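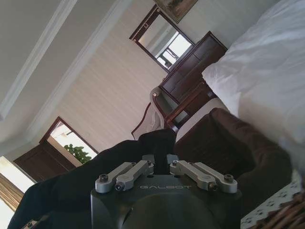 サポート > 取扱説明書 > 寝室・衣類ケア

4月改訂 Winimix 生活用品編集室

キーワードを入力 検索 すべてのカテゴリ

第7章 寝台上での衣類の点検および折りたたみ

7.1 適用範囲

本章は、Winimix 衣類整理キット「Plukness」を用いて、寝台の上で薄手の上衣を点検し、折りたたみ、収納するまでの手順を定めるものです。対象となる衣類は、袖なしの上衣、半袖の上衣および薄手の肌着とします。厚手の外衣、毛皮製品ならびに型崩れ防止の芯材を用いた衣類については、第8章を参照してください。

キットの構成品は次のとおりです。開梱時に不足がないことを確認してください。

・折りたたみ用型板「Cliva」 1枚
・仕切り板 7枚
・収納袋「Park」 2袋
・衣類用ブラシ 1本

7.2 作業場所の準備

(1) 寝台の上から枕、掛け布団および毛布を一方に寄せ、衣類を広げられる平らな面を確保します。全体を取り除く必要はありません。

(2) 敷布の表面を手のひらでなで、大きなしわを伸ばします。細かなしわは作業に支障ありません。

(3) 敷布に糸くず、毛髪等が付着している場合は、付属のブラシで取り除きます。濃色の衣類を白色の敷布の上で扱うときは、繊維の付着が目立ちやすいため、この確認を省略しないでください。

(4) 室内の照明を点灯するか、窓の覆いを開けます。縫い目および印字部の点検は、日中の自然光で行うことを推奨します。

注記:鏡台、たんす等の天板を仮置き場所として使用する場合は、硬い留め具や金具の付いた衣類を直接置かず、布を一枚敷いてください。光沢のある塗装面では、わずかな擦れでも跡が残ることがあります。

注意:湿り気の残る衣類を寝具の上に広げないでください。敷布への色移りおよび寝具内部のかびの原因となります。

7.3 衣類の広げ方

(1) 衣類の前面を上に向け、襟ぐりが頭側、裾が手前となるように寝台の上に置きます。

(2) 左右の肩の部分を同時に持ち、両方の高さがそろうように軽く整えます。肩ひもの細い衣類では、ひもの中央だけを強く引かず、縫い付け部に力が集中しないようにしてください。

(3) 脇の縫い目が左右ともまっすぐになるよう、肩から裾に向かって順に整えます。

(4) 裾を平らにし、折れ込みがないことを確認します。

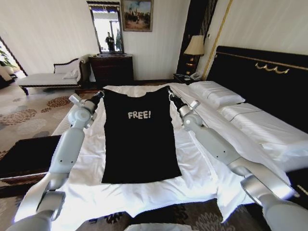 図7-1 袖なし上衣を広げた状態(前面に「FREE!」の印字があるもの)

(5) 前面の印字部に、ひび、はがれまたは粘着がないかを点検します。異常が認められる場合は折りたたみを行わず、7.5の規定に従ってください。

(6) 襟ぐり、肩および裾の縫い目を目視で確認します。ほつれた糸は引き抜かず、はさみで根元から切り取ってください。

注記:伸縮性の高い生地は、引き伸ばした状態で折ると、収納後に縮んで折り目がずれます。整えた後、いったん手を離し、生地が自然な寸法に戻ってから次の手順に進んでください。

7.4 折りたたみ

(1) 型板「Cliva」を衣類の中央に置きます。型板の上辺を襟ぐりの最も低い位置に合わせ、左右の余白を均等にします。

(2) 右の脇を型板の縁に沿って内側に折ります。続いて左の脇も同様に折ります。左右の順序を入れ替えても差し支えありません。

(3) 肩ひもを内側に倒し、型板の幅からはみ出さないように重ねます。ひもをねじったまま折り込まないでください。

(4) 型板を手前に静かに引き抜き、裾を襟ぐりの方向へ二つに折ります。

(5) 仕切り板に立てて収納する場合は、さらに同じ方向へ一回折ります。仕上がりの高さは18 cm以下とし、超える場合は折り幅を調整してください。

(6) 折りたたんだ衣類を90度回転させ、折り山を上にして収納します。

注意:型板の角は硬質です。レース、編み地その他の引っかかりやすい布の上を滑らせないでください。

7.5 印字部のある衣類の取扱い

文字または図柄が印字された衣類は、印字面どうしが接触すると、保管中に貼り付くことがあります。次の事項を守ってください。

・印字面が内側で向かい合う場合は、間に薄紙を一枚はさむこと。
・印字部に直接アイロンを当てないこと。
・表面に粘着が認められる衣類は、折らずに衣紋掛けで保管すること。
・圧縮を伴う収納を行わないこと。

衣類に取扱い表示がある場合は、本書の記載に優先してその表示に従ってください。

7.6 収納および後片付け

(1) 引き出しに収納する場合は、仕切り板を奥から手前に向かって取り付け、衣類を立てて並べます。衣類と仕切り板の間には指が入る程度の余裕を残します。

(2) 籐その他の編みかごに収納する場合は、内側に布を敷き、編み目の突起が衣類に触れないようにします。

(3) 季節外の衣類は収納袋「Park」に入れ、口を閉じる前に袋の中の空気を手で軽く押し出します。

(4) 作業終了後は、敷布の上に糸くずや切り取った糸が残っていないことを確認し、寄せておいた寝具を元の位置に戻します。

(5) 型板は乾いた柔らかい布で拭き、平らな場所に保管してください。直射日光の当たる窓辺や暖房器具の近くに置くと、反りが生じるおそれがあります。

7.7 点検の周期

仕切り板の差し込み部は、季節ごとの衣類の入れ替え時に点検してください。割れ、欠けまたは著しい緩みがある部品は使用を中止し、交換用部品を手配してください。部品番号は巻末の一覧に記載しています。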